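July, late, after the second cup of tea

Thirteen new tasks on the sheet today and I got through all of them! I didn't think I would. The Shezi batch is the fiddly one, lots of small lids and bottle caps, and I had set aside tomorrow for the tail end of it. Then the morning just rolled along. I'd pick up the gripper, do the move, set it down, tap the button, and by the time I looked up it was past noon and I hadn't eaten.

I keep wanting to write down how it feels when the motion comes out clean. You go in with the hand tool, a bit slower than you would with your own fingers, close on the thing, lift, turn, let go. When I started at Pomia I was jerky as anything. I kept overshooting and then correcting, and all of that ends up in the recordings (the model will happily learn my bad habits if I feed it enough of them). Now I can go a whole stretch without a stutter. It's like getting a tune into your hands.

We passed 2,000 clips on the Drunmont set before lunch. I did a small dance by the sink.

What I love about this batch is how much the boring variety matters. Same cap, different corner of the table. Same cap upside down. Blinds open, blinds half shut. I used to skip over that part, I wanted to get to the exciting tasks, and then I watched the first policy we trained go completely to pieces when a cup was moved a hand's width to the left. So now I move everything. I move things I don't even need to move. I had a pencil mark on the table for where the cup went and I rubbed it out, out of spite.

Two clips I threw away on purpose. In one my sleeve got in the way and in the other I forgot to open up fully before going in, so it looks like I'm poking the cap. I could have kept the second one. I went back and forth on it over my sandwich and then deleted it, and felt very stern and grown-up.

Pads: the rubber on both fingers is peeling. The top corners have curled into little flaps that point at each other across the gap, and the bottom edges have gone ragged. I want to put fresh ones on before I start Pridus, which has thin cards in it, and cards will find any loose bit of rubber. Need to look in the drawer for the good glue. Also charge the spare battery, also ask for a longer cable, also buy tea.

Tomorrow I want to try the whole first page of Pridus left-handed, just to see what my wrist does. I'm looking forward to it so much that I should probably go to bed.

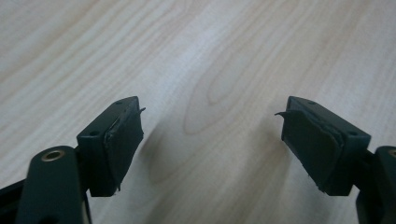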